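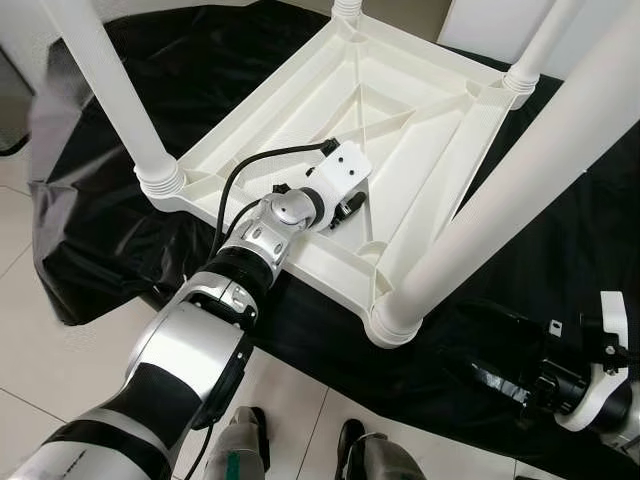
Vol. 2, p. 300

RUMMAGE SALE

A rummage sale is a public sale of donated household goods, clothing, books and odds and ends, held over a short time to raise money for a cause. The goods cost the organizers nothing, the prices are low, and most of what is taken at the door and the tables goes straight to the group that called the sale. In Britain the same event is usually called a jumble sale. Other names in use include white elephant sale, bring-and-buy and, in parts of the Mirton valley, simply "the tables."

Few forms of fundraising are so easy to start or so much fun to attend. A rummage sale needs a room, some tables, a few weeks of collecting and a crowd willing to get up early, and from those plain ingredients it can pay for a new roof, a summer camp or a year of hot lunches. It differs from a yard sale, where a household sells its own things and keeps the money, and from a thrift store, which trades all year from a fixed shop.

Origin of the name

The word "rummage" came into English from shipping. It is related to an Old French word for the stowing of cargo in a ship's hold, and it later took in the business of moving things around in the hold and searching through them. Early rummage sales are often explained as sales of unclaimed or damaged goods from docks and warehouses. By the later nineteenth century the term was being used for church and charity sales of secondhand articles, and the seafaring sense had mostly dropped away. The idea of digging through a heap to see what is at the bottom remained, and anyone who has been elbow-deep in a box of scarves will agree it fits wonderfully.

"Jumble," the British word, had its own life as a term for mixed articles before it was attached to sales. "White elephant" refers to a possession that is costly or awkward to keep and hard to get rid of. At many sales it is the name of one table, set aside for ornaments, gadgets and gifts that never found a shelf.

Collecting

Collection normally starts with a notice in a newsletter, on a bulletin board or through neighborhood groups online, stating what is wanted and where it can be left. Some sales accept goods only in the last days before opening. Others collect for months, which brings in far more but calls for dry storage. Church basements, school stages, barns and borrowed garages have all served.

Most organizers publish a list of things they can't take. Mattresses, car seats for children, cribs, tube televisions, encyclopedias and opened cosmetics are turned away nearly everywhere. Safety rules for children's goods differ from place to place, and recalled products may not be sold at all in the United States, even secondhand. Electrical items may be tested before sale or offered "as is," with an outlet nearby so that buyers can try them.

Drop-off days are an event in their own right. Cars line up, trunks open, and the first treasures are spotted and talked over before anything has a price on it. Whether helpers may buy before the public does is an old and lively question. Some sales forbid it, some allow it at double the marked price, and some hold a preview evening at which helpers and ticket buyers shop together.

Sorting and departments

Larger sales divide their goods into departments. Clothing is nearly always the biggest by volume and takes the most work, as each piece must be checked for stains, missing buttons and broken zippers, then hung or folded by size. Books come next, and they are heavy. A book room arranged by subject sells far better than one where paperbacks are stacked in the order they arrived.

Other common departments are linens, kitchenware, toys, tools, sporting goods, furniture, holiday decorations, shoes, jewelry and records. The toy table draws a crowd of its own. Jigsaw puzzles are a small specialty: a devoted helper may put together every donated puzzle at home to make sure it is complete, and write the result on the lid. A puzzle marked "all here" can fetch twice the price of its neighbor, and regular buyers know whose handwriting to trust!

A "boutique" or "better things" room holds goods thought to be worth more than table prices, such as silver, good coats, signed prints and working cameras. It usually has its own cashier.

Pricing

Prices at a rummage sale are meant to be low enough that buyers don't have to think very hard. Several methods are in use.

Individual pricing puts a sticker or tag on every article. It is slow, but it cuts down on arguing and gives the best return on better goods.

Table pricing gives one price for everything in a group: all hardbacks, all mugs, all neckties. Signs on the wall do the work of stickers, and the line moves quickly.

Bag pricing charges for a full bag, whatever is in it. It is most often used in the last hours, when the aim shifts from earning money to clearing the room. The bag sale has its own loyal following, and skilled packers can fit an astonishing amount of knitwear into a grocery sack.

Haggling is a matter of local custom. In some towns an offer is expected and even enjoyed. In others it is thought poor manners before noon and perfectly fine afterward.

The day of the sale

Doors commonly open early in the morning, and the line may form well before that. Dealers in books, records and antiques tend to be at the front, along with families after school clothes and regulars who have not missed a year. Many sales hand out numbered tickets to keep the line fair. A small entry fee in the first hour is common, with free entry later.

The first few minutes are the most exciting part of any rummage sale. Regulars know the floor plan and go directly to their chosen tables. A "hold" area near the exit lets buyers leave what they have picked out and go back for more. Coffee, soup and baked goods are often sold alongside, and at some sales the kitchen earns nearly as much as a good-sized department.

Payment was once cash only, and cash boxes with plenty of small bills and quarters are still the rule. Card readers and phone payments are now widely accepted and tend to raise the average purchase, mainly in furniture and boutique rooms.

Notable local forms

The Bellamy Rummage, held each May in the former grain hall at Bellamy, is known for its size and its good humor. It fills 15 rooms and side aisles, draws up to 2,000 shoppers and ends with an auction of hats. Proceeds are shared between the town library and a fund for school music, and the band plays on the steps while the line goes in.

At Guvine the sale is held outdoors along the river path, with each street running its own table for its own chosen cause. Tables compete cheerfully in their decorations. If it rains, the whole affair moves under the road bridge, and many people in Guvine say those are the best years.

Kosine has a winter sale devoted wholly to coats, boots, blankets and sleds. It began as one department of a larger sale and outgrew it. Any coat left at closing is given away at the door, no questions asked, and the custom has been copied in several nearby towns.

In Mirton the clothing tables are followed a week later by a "mending sale," where damaged pieces are offered with thread, patches and free advice. Sewing machines are set up along one wall, and a surprising number of torn jackets go home repaired the same afternoon.

After the sale

No rummage sale sells everything. Leftover clothing may go to shelters, clothing closets or textile recyclers who buy by weight. Books can be passed to prisons, care homes or a later book sale. Other groups holding sales of their own sometimes take whole tables. What is left must be hauled away, and the cost of a dumpster can cut into the takings of a sale that accepted too freely.

Results are usually announced within days, along with thanks and an early plea to start saving things for next time. Some sales publish totals by department, which feeds a friendly rivalry between, say, linens and kitchenware that may run for decades.

Social role

The money is the stated purpose, but rummage sales do a great deal besides. They let families clothe growing children for very little, and they furnish first apartments and college rooms. They keep usable goods out of landfills. Collectors find things that no store carries, and theater groups depend on them for costumes and props.

They also bring together people who might otherwise never meet. Sorting is long, chatty work, well suited to newcomers, and many lasting friendships have begun over a table of unmatched saucers. Children who start out minding the toy table often come back as adults to run it.

Since the growth of online resale, some of the better goods that once reached the boutique room are now sold by their owners instead. Many sales have answered by listing a few pieces online ahead of the day, or by posting pictures of departments to draw buyers from farther away. Attendance at well-run sales has held up very well, and the pleasure of the hunt has a lot to do with it.

See also: Bake sale; Bazaar; Book sale; Swap meet; Thrift store; White elephant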